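Suturing practical, handout 4: holding the needle, placing the first bite

Denuvik Skills Unit, February 2019

Last week most of you learnt that tissue tears. This week we try to do it less often. Please read all of this before the practical, including the part about sharps, which 7 of you evidently skipped last time.

Hold a curved needle a little over halfway back from the point, away from the swaged end, where it bends and then blames you. Bring the point down to the skin as near to a right angle as you can manage. Turn the wrist and let the curve do the travelling. Pushing a curved needle in a straight line makes a large hole and a bent needle, and we have a drawer of both.

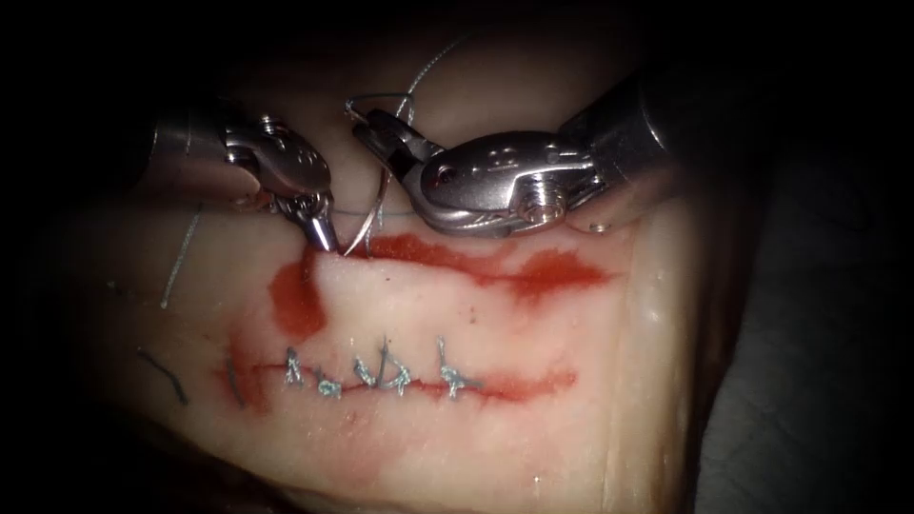
Amra Zupan asked why she couldn't just take a bigger bite and be done with it. You can, Amra, and the edges will roll inwards and heal like a badly shut envelope. Take equal bites on each side, at equal depth.

Keep the spare thread out of the way of the needle. It will find its way back. Handle the lip of the wound gently; crushed edges heal poorly and examiners have eyes.

Logbooks go to Benedita Correia in March. Pads are to be signed out from cupboard 20, and signed back in.

Related handouts
Knots that stay tied
Reading a wound edge
Sharps, again

We use cookies to remember your settings. Accept / Manage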